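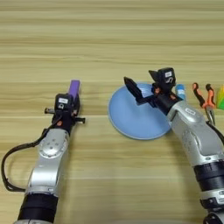 Flikus two-arm bench unit: review after 16 weeks in daily use

Supplied and installed by Hendari. Used at our Jalbridge workshop for small-part handling: picking up, turning, passing from one gripper to the other and setting down in a dish or tray. Software version as delivered, with one update in September.

Background

The Jalbridge workshop prepares small parts for assembly and for return to customers. Most of the work is done by hand at benches. A part is taken from a tray, looked at from all sides, cleaned if it needs it, and put into a dish for the next person. The parts are light and come in many shapes. Batches are short, and a fixed machine with dedicated tooling was never worth the cost.

The Flikus unit was bought for the middle portion of that job, the picking up and turning. It has two jointed arms that work from the same side of a bench, each with a parallel gripper. There is a camera on the right wrist. The controller sits under the bench and is connected to an ordinary screen and keyboard. Tasks are taught by leading the arms through the movement and then correcting the result on the screen.

Our sister workshop in Cabanatuan had the same unit before us and sent over its saved tasks. Two of these ran without changes. The others needed their pick positions taught again, as the Cabanatuan benches are deeper than ours.

Installation

Hendari fitted the arms in one day and spent a second day on teaching. The base plates need a stiff bench. Ours flexed enough to move the gripper tips when a drawer was closed on the same side, and we had to add a cross brace before the positions would repeat. The manual gives a minimum thickness for the top but says nothing about the frame under it. It should.

Cables run along the outside of the arms. There is enough slack for the full range of the wrist, but the loop stands well clear of the link and takes up room to the side. Anything tall within reach of that loop will be knocked over sooner or later. We keep a strip clear on the left of the bench for this purpose, and the strip is wider than we had planned for when the layout was drawn.

Power, air and network: one mains socket, no air, one network cable. The fan in the controller is audible in a quiet room.

Gripping and passing

The grippers hold flat-sided parts well. Blocks, strips and short bars are taken squarely and stay where they are put. Round parts under the width of a pencil roll in the fingers unless the closing speed is turned down, which adds time to each cycle.

Passing a part from one arm to the other is the main reason to buy two arms, and it is the part of the system that took the most work. Both grippers have to come close together without touching. The software checks for contact between the links but treats the fingers as a simple box, so it refuses some approaches that are perfectly safe. The way round this is to bring the second finger in at a slant, with the tip pointing up and across. This approach is accepted almost every time. We found it by trial and later saw that Cabanatuan had been doing the same. 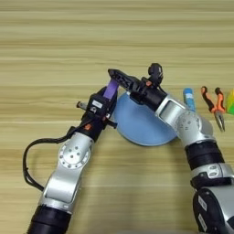 Left gripper holding a purple piece upright, right gripper close to it above the dish.

We do all passing over a shallow dish. A dropped part then stays on the bench and can be picked up again, and the plain round shape gives the wrist camera an easy outline to find. A pale dish on a pale bench was not a problem in our lighting. A glossy one was, and we now buy matt.

Speed

The unit is slower than a person. A trained member of staff takes, turns and sets down a part in four seconds. The Flikus takes 22 seconds for the same part if a pass between the arms is included, and 10 without. It makes up some of this by running through breaks and for a period after the last shift has gone home. On a good day it handles up to 400 parts. Short batches bring that figure down sharply, as each change of part means a change of task and a check of the first few pieces.

The supplier's quoted cycle time is for the arms moving without a part. It is of no use for planning. Ask for a timed run with your own parts before ordering.

What changed for the people on the benches

This was the question most people at the other workshops asked, so it gets more space here than the mechanical side.

No posts were lost. The work moved. Before the unit arrived, everyone on the benches did every stage of the job, in whatever order suited them. Now one person on each shift looks after the Flikus: loading trays, clearing faults, checking the first pieces of each batch and taking away full dishes. The rest carry on by hand with the parts the unit cannot manage, which are the awkward ones. Springs, soft seals and anything with a thread of loose wire on it go to a person.

The result is that hand work has become harder on average. Under the old arrangement an easy tray gave the hands and eyes a rest between two difficult ones. Those easy trays now go to the machine. Several members of staff raised this in the first month, and they were right to. We dealt with it in two ways. Minding the unit is rotated every half shift, and one easy tray in each delivery is held back for the benches. The second measure costs some output on paper. Complaints of sore wrists had gone up in the first weeks and have since gone back to their former level.

Minding the unit is not restful either. The faults are short and come at odd intervals, so the minder cannot settle to another task. A stack light is fitted but it only shows red once the arms have stopped. An earlier warning, for instance when the second attempt at a pick has failed, would let the minder finish what he or she is doing. Hendari has taken this as a request and has given no date.

Teaching new tasks was meant to be done by the shift leads. In practice it is done by whoever has the patience, and two of the best tasks we have were taught by people with the least time in the workshop. Their method was to watch how an experienced colleague turned the part by hand and then copy the order of the moves. We have since changed the pay grading so that teaching is counted as a skill. This was overdue, and other sites should settle it before delivery instead of three months after.

Bench habits

Hand tools drift onto the bench. Pliers and pens are put down next to the arms while a fault is being cleared and stay there when the run is restarted. The software has no knowledge of them unless they are in the mapped area in front of the arms. So far the only damage has been a scratched link cover. We marked out a parking place for tools at the right-hand end. It is used most of the time — less so on the late shift.

Stopping and restarting

The stop button works as it should and the arms hold position with a part in the grip. Restarting is clumsy. The software asks for confirmation three times, and after the third it moves both arms to the home position by a path of its own choosing. If the left gripper is holding something, the part goes home with it. Staff now take the part out by hand before confirming. The September update added an option to carry on from the point of stopping, but it works only for tasks saved after the update. All older tasks have to be opened and saved again one by one.

Maintenance

Finger pads wear at the tip and were changed twice. The job takes a few minutes with a hex key. The wrist camera lens collects dust and needs a wipe at the start of each shift, and a dirty lens shows up first as missed picks at the far side of the dish. One cable clip on the left arm came loose and was replaced by Hendari without charge. Spare pads are sold only in sets for both arms.

Points for
Holds small flat-sided parts firmly and repeats well on a stiff bench.
Teaching by hand can be learned in an afternoon.
Small footprint apart from the cable loops.
Saved tasks can be exchanged between sites, with some re-teaching.

Points against
Slow, and the quoted cycle time is misleading.
Contact checking at the fingers is too coarse.
Poor restart procedure.
Fault warning comes too late to be of use to the person minding it.
Does nothing for the awkward parts.

Recommendation

Suitable for workshops with steady trays of light, simple parts and a few staff willing to learn the teaching side. Not suitable as a way of cutting numbers on a bench like ours; the minding alone takes up most of one person per shift. Jalbridge will keep its unit. A second one has been discussed, and the decision is on hold until the restart and warning faults have been dealt with.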